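4. Switching on

Put the Fullmont switch box on a flat surface, button up. Cable shouldn't be pulled tight — let it loop.

4.1 Plug in at the wall.
4.2 Press the big square button, the one with the power symbol. Firm press, then let go.
4.3 Check the small red light next to it.
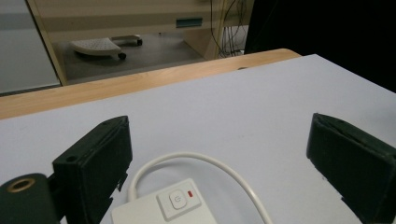 4.4 No light? Wait 2 minutes, try agian. Still nothing, see fault 646 at the back.

Note: button only, dont press on the light.

CAUTION: never wind the cable round the box. Unplug before wiping — dry cloth.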